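In praise of the slow gripper

I have spent a good part of this year trying out grippers in ordinary rooms, and I've come around to an opinion that would have annoyed me back in August, when all I cared about was speed.

We had two on loan, a Merus and a Vukčević, and I'll admit I favoured the Merus before it was even out of the box. It closes so quickly! The Vukčević takes its time, and my colleague Biljana Stojanović kept telling me to be patient with it – she was right, as she usually is, though I made her wait 600 grasps before I said so.

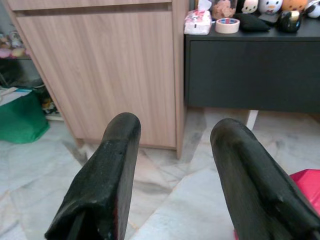 What won me over was how each of them behaved around soft things, the sort of stuff that sits about in any home and gives way when you touch it. Of 81 tries at soft items, the fast gripper fumbled 45 and the slow one fumbled nine. I know there are people at Nandport who will say a better controller would close that gap, and perhaps it would, but I'd sooner have a hand that forgives my poor planning than software that has to make up for a hasty hand.

I feel much the same about wrist cameras, come to think of it. You lose the wider room, and you do spend a lot of time looking at your own fingers, but you see the thing you're reaching for at the moment it matters, and I wouldn't go back to a camera on a pole for any money. Biljana would still like both.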